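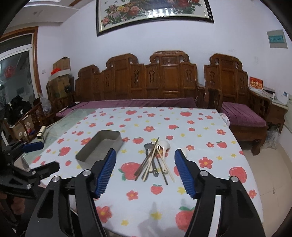
Chopsticks and spoons on the strawberry cloth, with the grey metal container to the left.

News from the Julus collecting round

Hello again! July has gone by in a blur of cutlery, so I thought I'd use my slot this time to tell you how the new round for Julus is getting on, as a few of you at Volon have been asking when you'll see some of it.

For anyone who joined us after the spring newsletter, Julus is the bit of the project where we gather examples in people's homes. We carry the grippers in our hands, do an ordinary job with them from start to finish, and the recordings go off to the learning side at Lis. No arm, no cage, no big trolley of kit to get up the stairs. I can set up in a sitting room while the kettle boils, and I've got quite fond of working next to someone's sofa.

The job this round is sorting utensils. You start with a muddle of chopsticks and spoons on the table, you pick them up one at a time and you put them in the container. It sounds like nothing at all. Then you try lifting a chopstick from underneath two others without sending the lot across the cloth, and you find out how much your own fingers have been doing for you all these years.

Chopsticks are the tricky ones. They're thin and they roll, and if you close the pads a shade too high you pinch thin air. What works best for me is coming in square across the stick, nearer the middle than the end, and closing slowly. Spoons are kinder, though a shiny one laid bowl up can rock when you touch it. I do try to take whichever piece is on top first - but please don't all copy me on that! Lis would like to see different orders, so if you fancy starting with the spoons, start with the spoons.

As of Tuesday, July 25, 2023 we have 145 good takes of this job, from 8 homes. Another 52 went in the "not sure" folder, mostly mine, and mostly from the first week, when I kept stopping halfway to think. A pause of a second or two is fine. Standing there with the pads open while you wonder what's for tea is less useful, and I have been told so, very nicely.

I'd much rather have a fumble left in, by the way. If you drop a spoon, pick it up and carry on. The learning side wants to see how a person gets out of trouble, and a round made up only of perfect runs leaves that out. Just don't drop things on purpose. We can tell.

Please also keep the host's own tablecloth on if they're happy for you to. Last year we did nearly everything on plain white boards, and the Pradeo trial came unstuck as soon as it met a pattern. Strawberries, stripes, checks, gravy stains, I'll take any of them. Do smooth out the big creases first, and mess the pile up afresh between takes. It's very easy to fall into laying it out the same way every time, and I caught myself doing it for a whole afternoon.

Two small things about the grippers. Wipe the pads before you start, and again if you've been eating biscuits (I have been eating biscuits). And check both hands open fully before the first take of the day. I lost three takes to a sticky left one and didn't spot it until I was back on the bus.

We still need homes for the next round, especially ones with a low table or a bit of an odd one. A visit takes a morning, and we put everything back where we found it. If you'd like to host, or you want to have a go with the grippers yourself, reply to this newsletter and I'll send you the free dates.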